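July 23, 2025
Ailsa Munro

4.2 Laundry handling

Wovidance sells its home package on the claim that a buyer's own washer needs no changes. We remain doubtful. Over the June trial we logged 814 attempts at the door task, and 41 ended with a person stepping in. The supplier's brochure leaves such cases out of its success rate – a generous way to count.

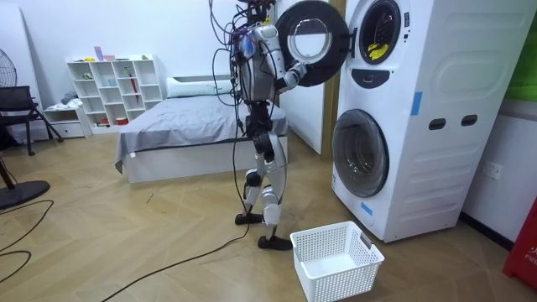 Figure 3. Door task on the upper machine of a stacked washer-dryer, gripper at the rim of the open door.

Onuoha, reading a draft of this section, objected that stepping in is a normal part of any first-year product and that buyers expect it. We accept the first point. The second is untested, and the sales pages we read at Skolldale do not mention it.

Price matters too. The support plan costs 1,180 pounds a year, and it covers remote help only. Whether a household would pay that to have a door opened is left to Section 5.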